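Wednesday, Fleltenlow bench notes

Carrying on with the guessing board, the animal one with the red flaps. Stavros left the hinge sheet on the shelf with 1,880 flips written at the bottom and his initials. Target for this board is 2,000, same as the last one, so we should reach it before the end of the day if nothing breaks.

Started at 8:40. Wiped the white table down first, then the feet of the board. There was grit under the base from the old bench, and it scratches the tabletop when the board gets pushed sideways. Put a note on the shelf to wipe feet before moving anything over.

What we are trying to settle this week:

Whether a flap stays where it is put after a lot of use, both up over the window and down on its ledge.
Whether the picture cards creep up out of their windows when the flaps next to them are worked.
Whether the names at the bottom of the cards can be read from a normal playing seat.

The first one is for Rhona, who has to tell the Vondmont people if these boards can go in the lending boxes. The second is my own worry. The third came from Wai-kit, who played it with his daughter and said they ended up making up half the names.

Set the flaps to a mixed pattern, some up and some down. An all-up board is easier to reset but it hides problems. With everything up, the flaps line up and lean on nothing. With a mix you see straight away if one is sitting proud of the others. I didn't write the pattern down this time and should have, so the afternoon setup won't match the morning one exactly. It doesn't matter for the hinge count but it does for the creep check. 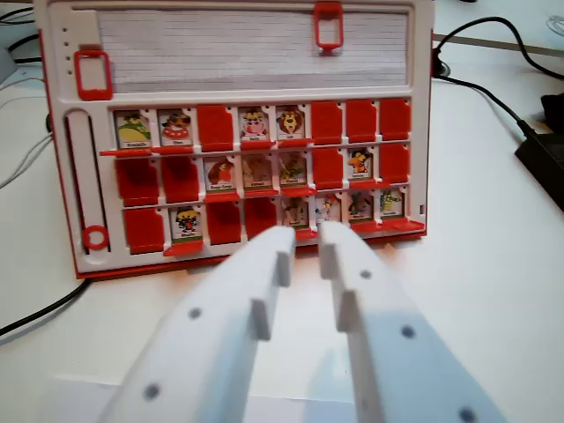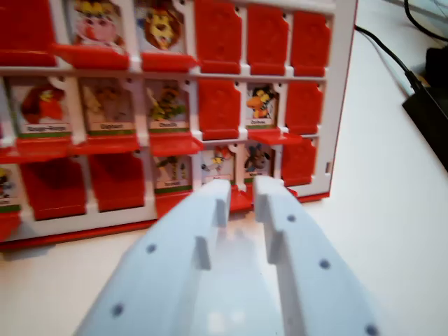
First two: board upright on the white table, some windows covered in red and some with the character showing.

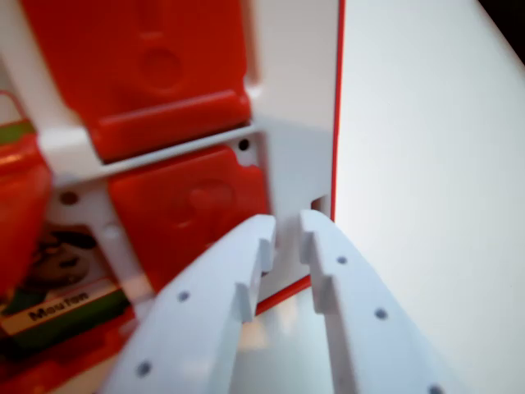
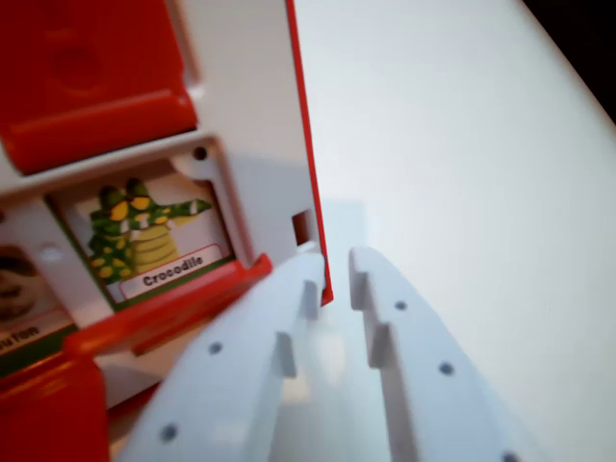 Hinges first. The flaps pivot on two small pins molded into the plastic, one each side. On a new board they have a click at the top of the travel, and that click is what goes. By the end of last week most of the bottom row had lost it. They still stay up, but by friction, and if you knock the table hard one or two will come down. Tried it this morning with the flat of my hand, a few knocks at the corner. Two dropped in the bottom row, one in the middle, none at the top. The top row has had fewer flips because everyone starts at the bottom without thinking, me included. Feven has drawn up an order to follow so the wear is even. Please use it. It is taped inside the cabinet door.

Going down is fine. Every flap goes to its ledge and stays there. We had thought the ledge would wear, but I ran a fingernail along several and felt nothing worse than the mold line. A fully lowered flap comes forward at close to 90 degrees on a good hinge. Sloppy ones go a little past that, and then they cast a shadow over the window in the row below if the lamp is overhead. Moved the lamp to the left and the problem mostly went away.

Card creep: yes, a bit. Elephant had lifted by the width of a pencil line against the mark Meron made on the frame. Crocodile had not moved. The difference may be in the cards. Some were cut a hair narrow, and you can rattle them with a finger. I pulled three and compared them against a spare sheet and the loose ones were all from the same edge of the sheet. That looks to me like a cutting problem at the printer and not a fault in the board. Asked Wai-kit to check the rest of the spare sheets when he has time.

Tried a strip of Jellar tape folded behind the elephant card to take up the slack. It works but it makes the card awkward to pull, and the point of this board is that the cards can be swapped. Took it out again. A thicker card would be a better fix. There is a packet of heavier stock in the bottom drawer, 100 sheets, bought for something else and never opened. I'll cut a few and try them tomorrow. If they bind, the next thing to try is rounding the bottom corners.

Names: sat on the low stool opposite with the board at playing distance. Under the lamp, Elephant and Crocodile were no trouble. Others I could only get by knowing them already. The short names are set larger, which helps, and the long ones are squeezed to fit the label. The real trouble is glare. With the lamp where it was before, the gloss on the cards washed out the bottom third of each one, label and all. With the lamp on the left it was much better on the near side of the board and not much better on the far side. Matte card would sort most of this out, and the heavy stock happens to be matte, so that is two reasons to try it.

Stopped for lunch. Meron came in and we argued for a while over whether a dropped flap in a knock test counts as a failure. Her view is that children knock tables constantly and a flap that falls by itself spoils the game — you lose track of who you have ruled out. My view is that they set it back up and carry on. Agreed to write it down as a fault with a comment and let Rhona decide.

Afternoon. Finished the count using Feven's order. One flap in the top row squeaked for the last stretch and then stopped squeaking. No cracks at the pins that I could find with the loupe. One pin has a white stress mark at the root, bottom row. I put a pencil tick on the ledge in front of it. Please leave the tick alone.

Also tried a dab of the Tamiru dry lube on the squeaky one before it went quiet. Made no difference that I could hear, and it left a gray smear on the red, which came off with a damp cloth. I wouldn't bother with it on the others.

Sets still waiting: two more boards on the lower shelf, both opened, neither checked. One of them has a card missing and I don't know which. Somebody needs to lay the cards out against the list.

To do

Cut heavy stock cards, start with elephant and the two other loose ones.
Repeat knock test after swapping cards, same corner of the table.
Write down the flap pattern before starting. Use the grid sheets, they are in the blue folder.
Ask Rhona if a loose click is acceptable for lending or if she wants the bottom row replaced.
Stavros to look at the stress mark.
Order more lamp bulbs, the last spare went in today.

Left the board standing at 5:15 with the flaps as they were, to see if any drop overnight. Don't reset it before I'm in.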